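Notes from the Orov test day, October 8, 2020

Typed up in the car park so excuse the state of it. Paddock was closed to the public but the Oosthuizen team were letting in small groups for their workshop day, masks on, temperature check at the gate, 15 of us split across two slots. I was in the early one. Too early. The coffee van hadn't opened.

First stop was the pit lane, where both cars were already out. Endurance prep, so no fireworks, long runs on old tyres. Number 74 came in for a driver change while we stood there and Tetteh Eshun climbed out, had a drink, and came over to talk to us from behind the tape. Says the car is much calmer over the kerbs than it was in July. Says the seat insert still doesn't fit him. The insert has to suit three drivers and he's the tall one, so he loses every argument.

Heiðrún Riis got in after him and was quicker inside a few laps, which he pretended not to see on the board.

Then the stops. They practise these more than I'd thought, over and over, same four wheels. The fuel man stands holding the hose for ages before anything happens. One stop went wrong — rear left gun jammed — and Ya-wen Hsu, chief mechanic, just said "again" and they pushed the car back and did it again. No shouting. I've stood in club paddocks with a lot more shouting over a lot less.

Walked over to the workshop units after that. It's a bit of a hike from the pits, behind the old scrutineering shed, and it had started to drizzle. Wet shoes for the rest of the day. Unit 7 is the team's main space, with the gearbox room at the back (no cameras) and the spares racks down one side, everything labelled twice. Jui-lin Yu runs the spares and knows where every last bracket is. Asked what gets used up fastest, expected brake pads, got told wheel nuts and tape.
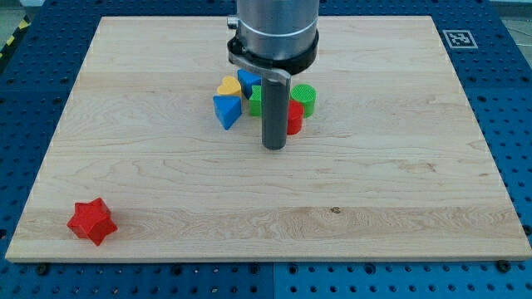

Robot arm over the board, coloured shape blocks, yellow heart on the left.

Upstairs is the strategy room, smaller than it looks on the streams. Cheng-en Kao took us through the fuel sheets for the next race, 504 laps if it stays dry and the safety car stays parked, and he doesn't expect either. He still keeps a paper copy of everything. Screens went down once in the middle of the night and he's not trusted them since. Someone asked about a double stint on the same tyres and he wouldn't say, so yes, probably.

Lunch was a boxed sandwich, eaten under the awning. Cheese. Fine.

Afternoon running got cut short by the rain. Clistetti had a car out on wets for a bit, very tidy through the long left, and Tileck never left the garage at all. Shame, I'd wanted to hear that engine. We got ten mintues or so on the pit wall instead and then they wanted us out for the second group.

If you're going to the next one — take boots, take a flask, and get to the pit lane early becuase the tape line fills up fast. Bring ear plugs too, the ones on the gate had run out. Parking is free but it's the field, not the tarmac, and I now have to get out of it.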